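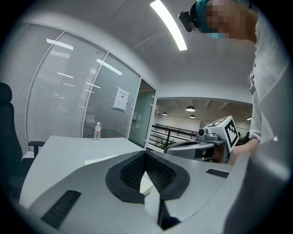
*The hand-held grippers, seen from the camera on one of them at the Kikier open day.*

**Review: Kikier open day and hand-held gripper demonstration, Costden**

Kikier opened its Costden office to visitors one afternoon in August. I went because our workshop packs small orders for mail-out and we have been talking for a while about getting some help on the bench. The invitation promised a guided demonstration, time on the equipment and a talk afterwards. Entry was free with registration, and the session ran a bit over 2 hours.

I should say at the start that I run a packing bench and don't write software. Anyone wanting a technical assessment of the sensors will need to look elsewhere.

**Getting there**

The office is upstairs in the Resen building. Signage from the street was poor and I walked past the entrance twice. Parking behind the building filled early, so take the bus if you can. Once inside it was easy enough. Sign-in took a minute, and visitors were split into groups of 8 and sent to different rooms.

Our room was an ordinary meeting room with a white table, office chairs and a glass partition with blinds. I had expected a workshop floor with a robot behind a fence. Kikier's view, as explained by our guide, is that most of the teaching can be done by a person at a table, holding the same sort of gripper the robot will later use. You do the job by hand, the camera on the gripper records it, and the recordings are used for training.

**The grippers**

The tool is a large grey unit with curved jaws and two black finger pads. The pads have a textured inner surface, dimpled on one side and more of a grid on the other. I found the grip good on cardboard and on plastic bottles. It was less good on a single sheet of paper lying flat, which I had to slide to the edge of the table before I could get hold of it.

A small camera sits on top with a white cube behind it, carrying black square patterns. The cube is used for tracking the position of the gripper. It sticks up further than I would like – I knocked mine on a shelf during the second exercise and the recording had to be started again.

Weight is the main complaint. The first few minutes were comfortable. By the end of the exercise my wrist was sore, and I lift boxes for a living. The guide said their regular operators swap over after each set, and I can see why. A wrist strap or an arm support would be worth having.

The opening and closing action is smooth. There is a slight delay in your own head at first, as you get used to where the tips are, and then it goes away. Smaller hands may have trouble. One visitor in our group could work the jaws but had to change hold each time to open them fully.

**The demonstration**

The guide ran through a short routine of picking up items, moving them across the table and setting them upright. It was done slowly and the explanation was clear. After that each of us had a turn. The turns were too short. With that many people in the group you spend a lot more time watching than doing, and there wasn't much to look at while you waited.

We were then shown a robot arm in another room doing a bottle-sorting job trained from this kind of recording. Out of the attempts I watched, most went well. It dropped one bottle and stopped once for no reason I could make out, and a staff member reset it. It was slower than a person. I was glad they ran it live and didn't just play a video.

**The talk**

This was the weakest part. The slides leaned on the Simanjuntak project, a warehouse trial with far more money behind it than any business in the room was likely to have. We were told that 100 recordings was a sensible start for a simple task, which was useful. I asked what happens when the packaging changes, as ours does every season, and was told more recordings would be needed. How many was left open.

No price list was available. Rental is offered, on application.

**Overall**

Worth an afternoon if you pack, sort or assemble small goods and want to handle the gear before talking to a salesperson. Staff were patient and answered most questions directly. I would like to see smaller groups, a lighter tool and some written costs.

I'd give the day 80 out of 100, and the gripper itself a little less until something is done about the weight. Tea and biscuits were provided. Register early and ask for the first session, as the later ones were running behind.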